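In Praise of the Small Wardrobe

March 2023

I own 30 pieces of clothing, not counting socks and underwear, and I have never enjoyed getting dressed so much in my life. I know how that sounds. Five years ago I'd have backed slowly out of any kitchen where somebody was saying it. But I've become one of those people, and I'd like to make the case properly, because I think the small wardrobe has been badly served by the people who write about it most.

They tend to make it sound like a punishment. Everything is beige, everything costs a month's rent, and there's always a photo of one coat on one hook. My wardrobe has a mustard cardigan in it and a pair of trousers the colour of beetroot. It has a Halász raincoat I bought second-hand with somebody's bus ticket still in the pocket. It's a cheerful wardrobe! It just happens to be short.

What changed for me was a move. I went from a big draughty house in Ketham to a flat in Irkcombe with one built-in cupboard, and on the first night I had over 200 items of clothing on the floor in garbage bags. I'd been telling people for years that I had nothing to wear. Sitting among the bags, eating toast, I started pulling out the things I was pleased to see. The rest I tied up again and shoved in the hall, and in October, when I still hadn't opened them, I gave the lot away.

The pleased-to-see test is the only one I've ever found useful. I don't care for the rules about wearing a thing so many times a season, or swapping one in for one out, and I can't be doing with spreadsheets. You hold up a shirt and you either feel a little lift or you don't. My blue shirts all got the lift, which tells you something about me, and my good work blazer got nothing at all, which tells you something about the job I had at the time.

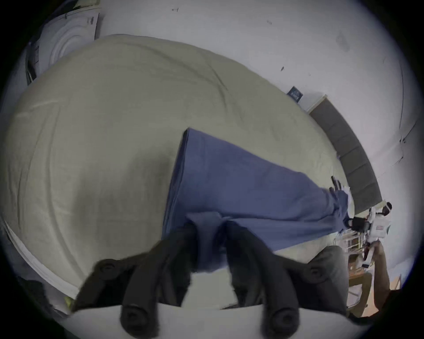

Blue goes with nearly everything, and forgives a lot.

Now, the obvious objection is money. Buying less but better is fine advice if you've got the cash for better, and plenty of people haven't. I take that seriously. When I was a student I bought boots that leaked because those were the boots I could pay for, and no cheerful essay would have kept my feet dry. But most of my 30 pieces were cheap. I bought them at op shops and church sales, and the two jumpers I'd save from a fire came out of a bin marked "all one price". What the small wardrobe asks of you is a bit of patience, the willingness to walk out of a shop with nothing because the green was slightly the wrong green. That's free, even if it's hard on a rainy Saturday sort of mood when all you want is a bag to carry home.

I'd go further and say that owning less has made me better at looking after things, and this is the part I love the most. I learned to darn! I'm terrible at it, and the elbow of my grey jumper looks like a map of a small country with border problems, but I wear it with enormous pride. I can sew on a button so it stays on. I found out that wool hardly ever needs washing if you air it overnight by a window, and that the fuzz on a cardigan comes off with a comb that costs next to nothing and lasts for years. When you have four shirts in rotation you get to know them, the way you know the stairs in your own house. You notice the loose thread while it's still only a thread.

I also iron now, and I'm as surprised as you are. I put the radio on and do the whole lot in one go, and then I fold everything flat on the bed, where there's room to get the sleeves square. It takes less time than I used to spend digging for a clean top in the morning. There's a real pleasure in a drawer you can see the bottom of – I open mine sometimes just to look.

Hats are where I come unstuck. I have three, and I could talk myself into a fourth by lunchtime.
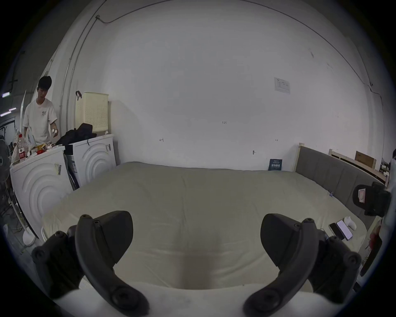 Dorrie wrote to me after an earlier version of this piece went around, and she put the other side so well that I asked if I could quote her. My mother kept everything, she said, and when she died we opened her wardrobe and there were all her years in it, the dance dresses and the maternity smocks and the awful ski jacket, and I was so glad she had never been sensible.

I've thought about that a lot. I haven't got a good answer and I'm not sure I want one. Clothes hold people in a way that books and plates don't seem to, and if you have the space and the inclination then a full wardrobe can be a kind of diary. I kept one of those dresses' cousins myself, a silk thing of my grandmother's that I'll never fit into. It isn't one of the 30. It lives in a box under the bed and gets visited at Christmas. So perhaps what I'm arguing for is a small wardrobe for wearing and whatever else you like for keeping, as long as you know which is which. My trouble with the old garbage bags was that they were neither. I didn't wear those clothes and I didn't treasure them, and I was still paying for them every day with a little flicker of guilt when I shut the cupboard door.

The guilt deserves a word. I once added up what I'd spent in a single year on things that still had their tags on, and it came to 1,579 dollars. I remember laughing out loud, and then making a cup of tea and sitting down. A good part of it had gone to Bivon, an online shop that used to send me a discount every time I so much as glanced at a sandal. I don't blame them, it's their job. But I'd been buying clothes for a woman who went to garden parties, and I've been to one garden party in my life and was cold the whole time.

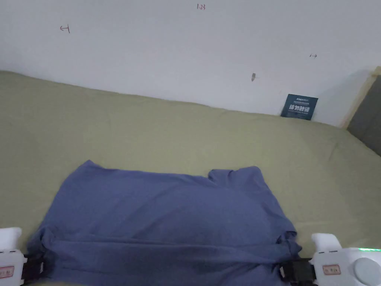
Do you get bored wearing the same things?
Far less than I did when I had hundreds of them, and when I do get bored I swap a jumper with a friend for a month.

That swapping business has been a great discovery, by the way. A few of us in the building do it now. You lend out the thing you're tired of and it comes back looking interesting again, partly because you've missed it and partly because you've seen it on somebody who wears it with the collar up. I would never have thought to wear the collar up! My beetroot trousers have been to two weddings without me, and I'm told they had a lovely time.

If all this sounds like something you'd enjoy, please don't start by buying anything. No special hangers, no matching boxes. Pick an evening when you're in a decent mood, clear yourself a big flat surface, and bring the clothes out a few at a time so it doesn't turn into a mountain. Try things on if you're in doubt. Have a snack nearby. Stop while you're still having fun, and leave the doubtful ones in a bag somewhere out of sight for a season before you decide. 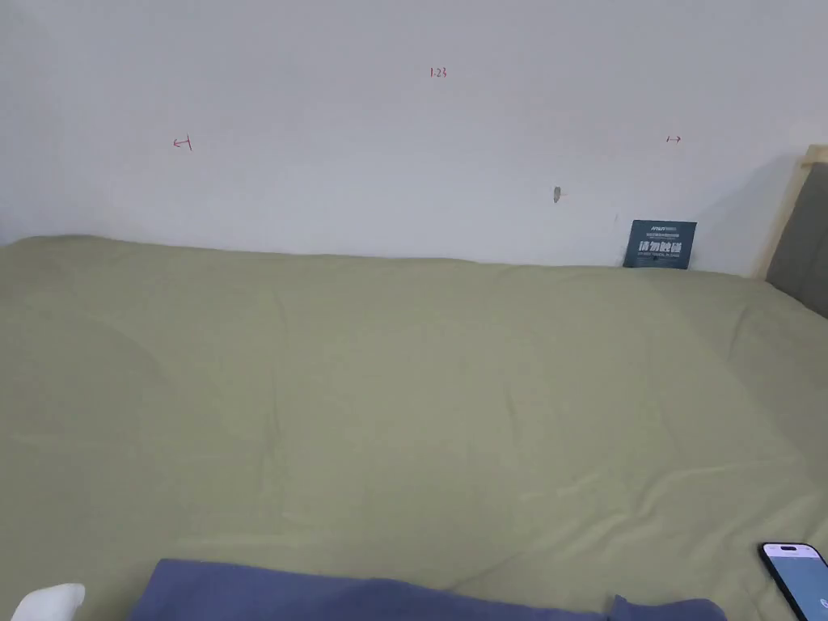
What I'd still like to sort out

Shoes, mainly. Feet are fussy and weather is fussier, and I haven't worked out how anyone gets through a wet winter and a hot summer with fewer than five pairs. I've also got a soft spot for scarves that no amount of cupboard discipline has touched. And I need a proper warm coat, as the Halász is splendid in rain and useless in wind. I've been looking for one since last winter. There was a navy one in the window of the hospice shop in Irkcombe, with big horn-coloured buttons and a torn lining, and I walked past it for a week telling myself to be patient. It was gone when I went back, so I'm still looking, and if you see one like it I can mend the lining myself.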